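Skirgate Choral Society

The Skirgate Choral Society is an amateur mixed-voice choir based in the town of Skirgate. It performs large works for choir and orchestra, mainly from the nineteenth and twentieth centuries, and gives three main concerts in each season. The season runs from October to June. The choir has 198 singing members and is conducted by Severyn Hnatiuk.

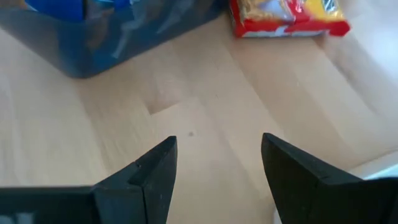

Page last changed in October, by Ovbridge (minor edit: spelling of soloists' names)

The society should not be confused with the Skirgate Singers, a smaller chamber group which broke away from it and later disbanded.

History

The society grew out of an evening singing class held at the Ovbridge Road chapel. The class was meant to teach sight-reading to mill workers and their families, and its first public performance was of choruses from Handel's Messiah with organ accompaniment. Audience numbers were not recorded, but the chapel's account book notes that extra benches were borrowed from the school next door.

Within a few years the class had outgrown the chapel and moved to the Corn Hall. The name Skirgate Choral Society appears for the first time on a handbill for Mendelssohn's Elijah, given with a band of local players and four soloists brought in by train. Elijah was repeated so often in the following decades that one local newspaper asked for "a rest from the prophet".

The choir did not meet during the Second World War, when the Corn Hall was used as a grain store. Rehearsals began again in the chapel with fewer than thirty singers, nearly all of them women. Tenors were so few that several contraltos sang the tenor line, and this was still the practice when the society returned to full concerts with Haydn's The Creation.

The old Corn Hall was closed after a survey found the roof unsafe. For nine seasons the choir had no settled home and sang in churches, a school gymnasium and once in the covered market at Ovbridge. It has since performed in the Bernberg Hall, which has 1,379 seats and a raked choir platform behind the orchestra. The hall has no pipe organ, and an electronic instrument is hired when a score calls for one.

Conductors

The longest-serving conductor was Lukian Kobzar, a former orchestral viola player who took over while the choir was still without a hall. Kobzar brought in auditions for new members, which had not been required before, and a repeat audition every four years for existing ones. The second measure was unpopular. It led directly to the departure of the group which became the Skirgate Singers, and it was dropped after two rounds. Entry auditions have remained.

Kobzar widened the choir's repertoire, which until then had rested on Handel, Haydn and Mendelssohn. Under him the society gave its first performances of Verdi's Requiem, Dvořák's Stabat Mater and Walton's Belshazzar's Feast. He preferred to sing works in their original language, and members were expected to attend separate language rehearsals before the notes were learned.

Severyn Hnatiuk was Kobzar's rehearsal pianist before succeeding him. He has kept the same pattern of concerts but has placed more weight on unaccompanied music, with at least one such piece in each programme. Rachmaninoff's All-Night Vigil was sung complete in his second season and has been revived once.
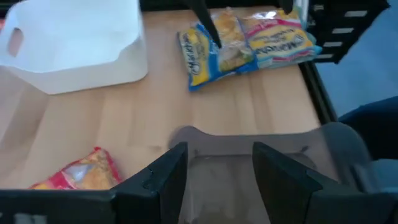 Repertoire and performances

The usual season is made up of an autumn concert with full orchestra, a carol concert in December, and a spring or early summer concert. The carol concert is the best attended of the three and is given twice on the same day, at 2.30 pm and 7 pm. Messiah is sung every third year.

The orchestra for the main concerts is the Ene Sinfonia, a freelance group named after the river that runs through the town. Its size depends on the work. For Verdi's Requiem the offstage trumpets have been placed in the upper gallery of the Bernberg Hall, an arrangement first tried by Kobzar.

The society has commissioned a small number of new pieces. The best known locally is Ene Water, a setting of river place names for choir, strings and two percussionists. It lasts a little under twenty minutes and has been taken up by other amateur choirs, partly because the vocal parts divide only in the final section.

Membership and rehearsals

Rehearsals take place on one evening a week in term time, from 7.15 pm to 9.30 pm, with a full-day rehearsal before each orchestral concert. Sopranos and altos make up well over half of the membership. A waiting list is kept for sopranos. Tenors and basses may join at the start of any term, subject to audition.

Members pay a yearly subscription, with a lower rate for those under 26. Scores are lent free of charge from the society's own library or hired.

Library and archive

The society's library holds 3,000 vocal scores. Many of the older copies carry pencilled breathing marks and cuts from past performances, and the cuts in the Elijah set do not agree with one another. Sets are hired out to other choirs in the region.

Handbills, programmes and minute books are held separately at the Skirgate town library. The minutes are complete apart from one volume covering the last years in the old Corn Hall.

See also

Bernberg Hall
Ene Sinfonia
Skirgate Singers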